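Re: [fasus-users] Scheduled backups and the 2,315 limit
From: Gordon Dufour
Date: July 2018

On the earlier thread, Ritulik wrote:

> We moved the Kastberg archive to a new volume and the nightly job now
> stops after 2,315 files. No error in the log, exit status is 0. The
> source tree has 3,000 files. Running the same job by hand copies
> everything. Is there a limit on the scheduled side that I'm missing?

There is no limit on file count, scheduled or otherwise. The number you see is where the job reaches its time window. In the scheduled profile the window defaults to 400 seconds, and a job that hits it closes cleanly and returns 0. The manual profile has no window, so your run by hand finishes.

Check the end of the job report, not the log. If the last line reads "window closed" you have your answer. The log only records errors, and a closed window isn't treated as one. I argued for a nonzero status when this went in last October and lost.

Two ways to fix it:

1. Set window = 0 in the scheduled profile. This turns the limit off. Make sure nothing else is due to start on the same volume, as the lock is held until the job ends.

2. Leave the window alone and set resume = yes. The next run then picks up at the first file not copied. Your tree would be complete after the second night. Restores from a half-finished set will work but the catalog will list the missing files as pending.

I use option 2 for anything that changes slowly and option 1 for mail and databases. Don't set both. With window = 0 the resume marker is never written, and an old marker left on the volume will be read on the next start - you then get a partial set with no warning at all. Delete the marker file by hand if you switch from 2 to 1.

Ezeani asked off-list whether checksums count against the window. They do. Verification happens per file, inside the same timer. If you have verify = full on a volume of large files, most of the window goes there. Changing to verify = size gets a lot of it back, at the obvious cost.

Desktop towers, opened up on the bench:

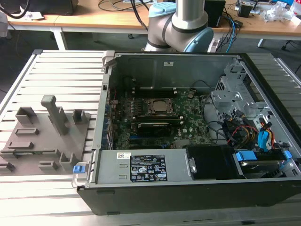
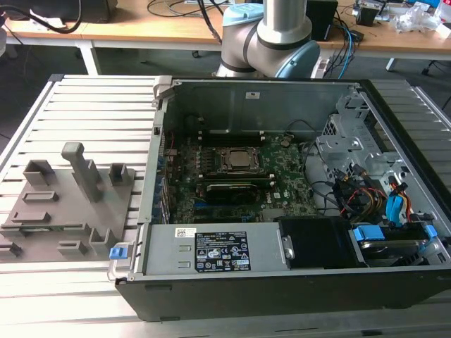
Expansion card below the processor socket in both.

One more item on the schedule syntax. Times are read as local time, including across the clock change, so a job set for 1:30 can run twice in the fall. Put it at 3:30 or later, or set clock = utc in the global section. The man page has this under "profiles", which is the wrong place for it. I have a patch for the page and will post it separately.

Please send the last 20 lines of the job report if the window turns out not to be the cause.

Gordon

Contact the list owner | Copyright fasus-users contributors | Back to top

Recent messages on this list
Catalog rebuild after a volume rename
Re: Resume marker not removed
Verify modes compared
Man page patch: clock setting
Exclude patterns and trailing slashes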